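Brernley Community Radio: your questions about the evening show rules

We've had a lovely pile of post about the new rules for phone-ins and late programmes, so Morfudd Ellis and I have sat down with a pot of tea and answered as many as we could!

When do the new rules start?
Sun 8 May, with the breakfast show.
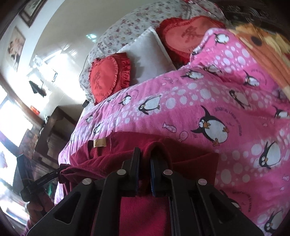 Penguins on a pink bedspread

Can I still ring in with a dedication?
Yes, please do! Dedications are staying, first names only, and we love reading them out.

Why has Late Lines moved to 9?
Younger listeners told us they were still up at the old time, and the new licence asks for gentler talk before then. Bleddyn Griffiths still presents it, and it now runs for a full 90 minutes – hooray!
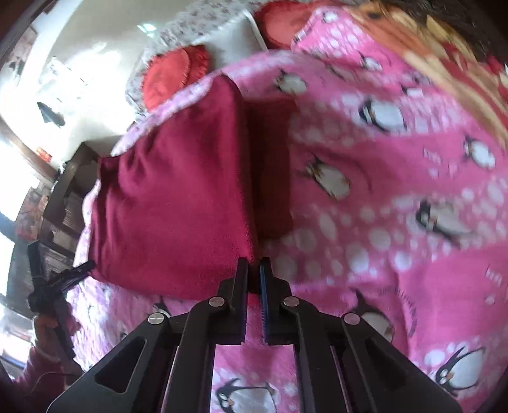 Complaints and comments

How do I complain about something I heard?
Write to Glenys Lloyd at the station within 20 days, giving the programme and the time. She reads every letter.
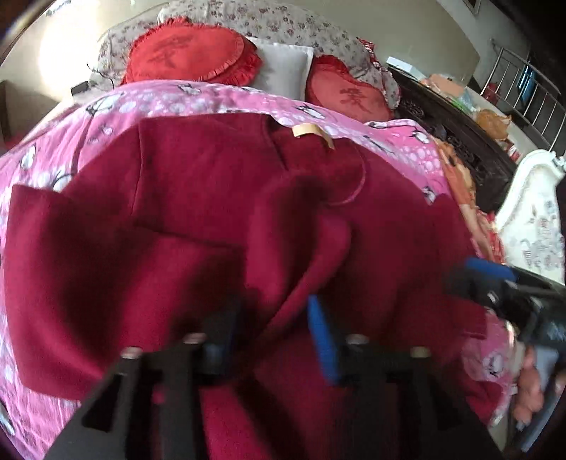
How long do you keep recordings?
We keep every programme until the end of December, and the Flerkholm studio can play one back for you if you ask at the desk.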